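Cleaning and sorting grey storage bins

Suits any large open-topped plastic or metal bin used for mixed household bits, the kind that ends up under a bench with a scrubbing brush and 20 other things in it. Allow 35 minutes for a pair.

What you need
A second bin of the same size
Dish soap
A bucket of warm water
A scrubbing brush with a handle
An old towel
Labels (we use the Kakico wipe-off ones, but masking tape will do)

Step 1. Set the two bins one behind the other, with the one you're sorting in front. Leave enough bench to put things down on either side.

Step 2. Take out the big items first and move whatever you're keeping to the rear bin. Small, lumpy things settle in the corners, so check those before you tip anything.

Step 3. Throw out anything cracked or sticky. Sponges go in the rubbish after a month or so, whatever colour they were to begin with.

Step 4. Mix 500 mL of warm water with a squirt of dish soap. Pour it into the empty bin and scrub the floor, then the walls, then the rim. Work the bristles into the corners where the walls meet the floor.

Step 5. Tip out the water, rinse, and stand the bin upside down on the towel. Dry the rim by hand.

Step 6. Put things back one at a time. Bulky pieces sit against the back wall, soft or light ones along the side. Lay the brush near the front with space around it so you can grab it without digging.

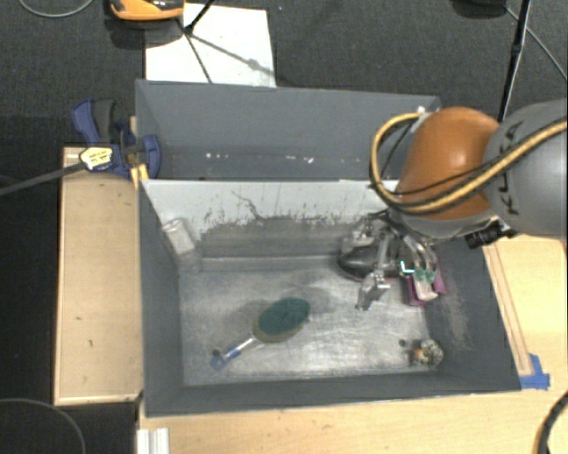

Last modified: 01/03/2026

A single layer is plenty. If you can't see the grey floor between items, move some to the second bin. The Grenisness shed has kept its cleaning gear this way since October and we haven't had to buy a replacement brush.

Labelling
Write the contents on the short side, facing out. Pritari lids cover the top of the label if you stick it too high, so keep it well below the rim.

See also: Removing old label glue; Petrenko shelf brackets, fitting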